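Tamero Beads – Questions we get a lot

Are the stones real?
Yes. Amethyst, carnelian, moonstone, all natural. No dyed glass. Color varies strand to strand so yours wont match the listing exactly.

How long are the bracelets?
Stretch ones fit most wrists. Need bigger? Put it in the order notes, no charge for up to 10 extra beads.

Can I shower in it?
Please don't. Soap dulls the stone and the elastic goes.

How do I cleanse a new piece?
Up to you. Moonlight, sage, a bowl of dry rice – Rosine likes a windowsill overnight. Skip salt water on anything with silver.

Which stone for sleep?
Most people pick amethyst. Not medical advice, see a doctor if its serious.

Do you restring?
Ours, yes, free the first year. Other makers, ask Lionel first.

Shipping?
Orders in by noon go out same day. December is slower.

Returns?
Unworn, original pouch. Custom peices are final.

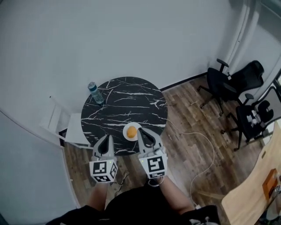 Marble-patterned table, fruit on a white plate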